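Pacing in a First 10K: Project Report

Our group followed the Milirance training plan for the Rondness 10K in November. We wanted to see if an even pace gave a better time than a fast start. We ran 400 m repeats, with 100 m of walking in between.

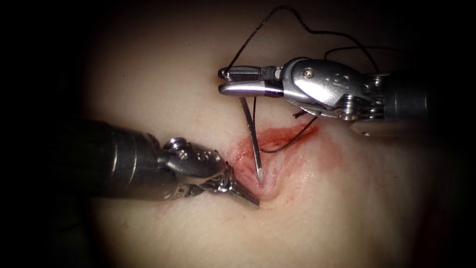 Which pace worked better on the Kallari loop? The even pace, by 91 seconds over the full distance.

The fast starters slowed down after the first 2 miles. Hills on the Parisi side made this worse.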